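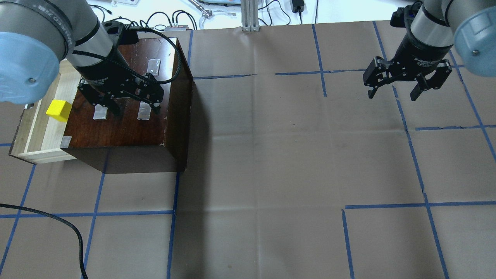
Minimbridge, January

MINIMBRIDGE ALLOTMENT AND WATER ASSOCIATION
Minutes of the ordinary meeting, Saluma Room, Friday, 7:00 p.m.

Present: Janaína Meireles (chair), Jamila Wickramasinghe (minutes), plot representatives for the North, Canal and Upper sections. Quorum was met. Apologies were received from the representative for the Lower section.

1. Minutes of the previous meeting
Approved with one correction. Under item 4, "upper valve" should read "upper meter." The valve is not on the Association's side of the line and was not discussed.

2. Matters arising
2.1 The padlock on the canal gate has been replaced. The old keys no longer work and should be handed in. Key deposits carry over to the new keys.
2.2 The request to the landowner for a second access path has not been answered. The chair will write again before the next meeting.
2.3 The compost delivery was short by one load. The supplier has agreed to credit it against the spring order.

3. Water use
3.1 The meter reading for the season was 2577 cubic meters, taken at the upper meter on the day the supply was shut off. The North section's sub-meter was read at the same time and accounts for 795 cubic meters.
3.2 The North representative asked whether the sub-meter reading included the leak at the standpipe in late summer. It does. The loss cannot be separated from ordinary use, as no reading was taken when the leak was reported. The section will be billed on the full figure less a goodwill reduction, the amount to be settled under item 4.
3.3 It was agreed that all sub-meters will be read on the first working day of each month while the supply is on. Readings will go in the book kept in the pump house – not on loose sheets.

4. Charges
4.1 The chair proposed that the water charge remain at the current rate for the coming season and that the standing charge per plot be raised by $2. The standing charge has not changed since the pump was installed and no longer covers the electricity.
4.2 The Canal representative asked for half plots to be exempt from the increase. After discussion the proposal was amended so that half plots pay half the increase. Carried as amended.
4.3 A goodwill reduction of $300 to the North section's bill was proposed and carried, with the North representative abstaining.

5. Pump and controller
5.1 Pramanik inspected the pump in the fall and reported wear on the shaft seal. The seal should be replaced before the supply is turned on. Their quotation includes labor but excludes the gasket set. The chair was authorized to accept.
5.2 The Rekilix controller lost its schedule twice during the season, both times after a power cut. The backup battery is the original one. A replacement will be bought and fitted when the seal is done. The schedule itself will be written out and taped inside the pump house door.
5.3 The Upper representative reported low pressure at the far standpipe during evening watering. The pipe diameter drops at the last junction and the pressure there is roughly what would be expected when two other standpipes are open. Staggered watering times were preferred to new pipe. A draft rota will be circulated.

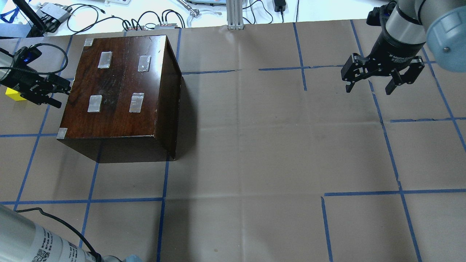 Janaína Meireles remarked that a rota had been tried once before, that it lasted until the first hot week, and that she would support it this time only if the controller closed each section's line outside its hours. Representatives agreed that this was possible with the present controller once the battery had been replaced. The draft rota will be prepared on that basis.

6. Vacant plots
6.1 Four plots are vacant, three of them in the Lower section. Offers will go out in waiting list order, with 14 days to reply.
6.2 One plot in the Canal section has not been worked since spring. A first notice has been sent. If there is no reply, a second notice will follow in accordance with rule 9.

7. Rules on water storage
7.1 The draft wording on tanks was read. Tanks must have a fixed lid, must stand on a level base, and may not be connected directly to a standpipe. Filling by hose is allowed if the hose is attended.
7.2 The Upper representative asked that existing tanks be given until the end of the season to comply. Agreed. The wording was adopted with that addition.

8. Any other business
8.1 The notice board by the canal gate leaks at the top edge. Notices will be posted at the pump house until it is repaired.
8.2 Plot holders are reminded that hoses must be disconnected from standpipes overnight – several were found attached at shut-off.

9. Next meeting
Same room, same time, before the supply is turned on. Items for the agenda to Jamila Wickramasinghe in writing.

The meeting closed at 8:40 p.m.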